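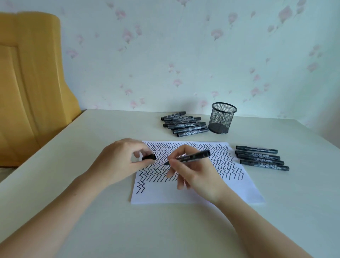 When Anoma Begum opened the doors of Norkard to visitors in April, she expected mostly students. Many older people from the neighborhood came too, and they stayed long at the drawing table.

"They know how to hold a pen," she says. "So they understand quickly what is difficult for a robot."

Norkard is a small workshop which teaches machines to do work with the hands. On the open day, a person first filled a page with zigzag lines in black marker, row after row. After this the robot, named Zomau, tried the same task on a new sheet. Visitors could compare the two pages.

Begum has worked with automation since 2002, at first in packaging. There, she tells me, a movement was repeated 400 times in one hour and it was always the same movement. "Drawing is another thing. The hand presses a little more, a little less. The line begins to wave and the person does not notice it. I want that we keep this in the examples."

I asked her about the cap of the marker. She laughed. "Everybody asks about the robot arm, and you ask about the cap! But yes, it is a good question. A person takes it off and keeps it in the other hand. For Zomau this was 2 months of work."

Her colleague Habibur Haque led the groups, 12 people at one time. He remembers a girl who wanted to know if the robot gets bored. "I told her no, but I get bored, after three pages," he says.

Not every attempt went well. In the afternoon Zomau pushed too strongly and made a hole in the paper. Haque hung this sheet by the entrance, and it is still there.

The next open day will be in the fall. Begum would like to show folding of paper, if the new fingers arrive in time.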